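Home Kitchen Cellar & Pantry Spare Parts Delivery Contact

The Tapia Root Cabinet

A cold, dark place for vegetables, in houses that no longer have one

Most of us keep potatoes in the bag they came in, under the sink, next to the bleach. They stay there until they grow arms. Then we feel bad and buy another bag.

The Tapia is a tall pine cabinet with four slatted drawers, a vented back and a door that shuts properly. It has no plug, no app and no light inside, the last of which we get asked about more than you would think. Potatoes don't like light. They go green in it, and green is a color you want on a bean.

It was designed by Bohdana Kravets, who grew up over a real cellar and then moved to an apartment with a heated floor. The first version was built to go on her balcony and was stolen off it, with the carrots. We took this as a good sign and put it into production.

What goes in it

Potatoes, carrots, beets, parsnips, turnips, celeriac, and any squash small enough to let the drawer close. Onions and garlic can go in the top drawer if you leave the vent open, and you should keep them well away from the potatoes, because they ruin each other. Apples are worse. One apple will have the whole cabinet sprouting by the weekend. Put the apples in a bowl and eat them like a normal person.

Sort before you store. Anything cut, bruised or soft goes into tonight's soup. A tub or tray on the kitchen table is plenty for this, and you want to pick things up and turn them over one at a time instead of tipping the sack out and hoping.

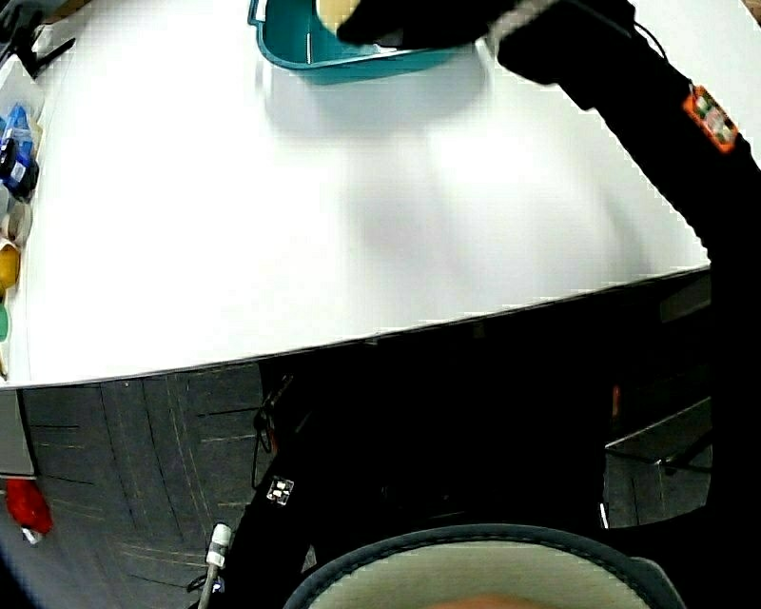

One yellow one, a teal tray and a black glove.

Don't wash anything before it goes in. We know it looks filthy. Brush off the worst with your hand, leave the rest, and wash each vegetable on the day you cook it. Dirt is the cheapest packaging there is and it comes with the carrot.

Where it goes

The coldest room you have that doesn't freeze. An unheated hallway is good. A garage is good if it's dry and the car isn't dripping on it. A north-facing balcony works in most places, if you buy the cover (and, see above, the lock).

A kitchen is a poor spot. If that's all you have, stand it against an outside wall, as far from the stove as the floor plan allows, and buy smaller amounts. It will still do better than the bag under the sink. We can't tell you how long your potatoes will last, because we haven't met your potatoes.

Leave a hand's width between the back of the cabinet and the wall. The vents are back there. A customer once wrote to say that his vents didn't work, and enclosed a picture of the vents pressed lovingly against a brick wall.

Drawers

Each drawer pulls out completely, so you can carry it to the table, deal with it, and carry it back. The slats are spaced to let air through and keep small carrots in. Very small carrots will get out. We consider this fair.

The bottom drawer is deeper and has a solid floor, for people who pack their beets and carrots in damp sand. It's a lovely old method and it is extremely heavy. Fill that drawer where it stands. Lukian Vakulenko in our workshop filled his on the kitchen counter and now has a different kitchen counter.

Every couple of weeks, take each drawer out and go through it by hand. You're feeling for soft spots, and your nose will help. If one potato has gone, it has been telling its neighbors, so check those too. Drop the doubtful ones into a basin as you go and decide about them later with a knife.

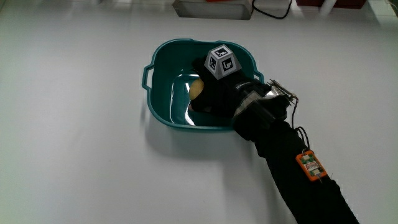
Specifications

Body: solid pine, oiled on the outside, bare on the inside
Drawers: 4, slatted, the lowest with a solid floor
Feet: 4, adjustable, for floors that were level once
Vents: sliding, top and back
Door: hinged on the left or the right; please decide before drilling
Assembly: needed, 2 people, or one person and a strong wall
Guarantee: 2 years on the frame and hinges, none on the contents

The bare pine inside is deliberate. Varnish smells, and potatoes pick up smells with real enthusiasm. Your first batch may taste very slightly of a lumberyard. It wears off, and Lensa Assefa, who answers our mail, says she rather misses it.

Cleaning

Once a year, at the end of the season, when the last parsnip has been eaten or given to someone with a horse. Take out the drawers, brush everything with a dry brush, then wipe down with warm water and a little vinegar. Dry it in the shade with the door open. Don't use a pressure washer. We didn't think that needed saying either.

If something has leaked, scrub the slats with salt and let them dry for longer than seems reasonable. Slats are sold singly under Spare Parts, so you needn't buy a whole drawer over one bad turnip.

A cheap plastic washtub from the hardware store is handy for any of this. We don't sell one. We tried, and the hardware store won.

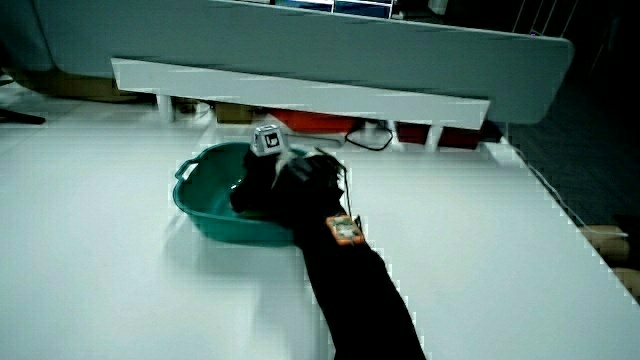 Ordering and delivery

The cabinet ships flat in a long box with Trarkusport, who will bring it to your front door and no further. If you live up several flights of stairs, this is a good time to be nice to your neighbors. We build through the summer and the first boxes go out in September, when everybody remembers potatoes at once. Order earlier than that and we'll think well of you.

Extras: balcony cover, lock, sand drawer liner, spare slats, drawer labels (blank, because the printed ones started arguments about rutabaga).

Reader comments

Usha Rao: Bought this for the potatoes. My husband keeps his beer in the bottom drawer. It keeps that very well too, if you want to add it to the list.

Kyrylo Tkachenko: Good cabinet, terrible instruction sheet. Step with the hinges is printed upside down. Door opens fine, into the wall.

Lensa Assefa (Grastater): Kyrylo, new sheet is in the mail. The hinges swap over with the same screws.

Kyrylo Tkachenko: Swapped. Now it opens into the washing machine, but that is my house's fault.

Usha Rao: Does the cover come in anything but gray?

Lensa Assefa (Grastater): It comes in a darker gray.

Grastater Cellar & Pantry | Contact us | Page updated 3 April 2019 | © Grastater | Back to top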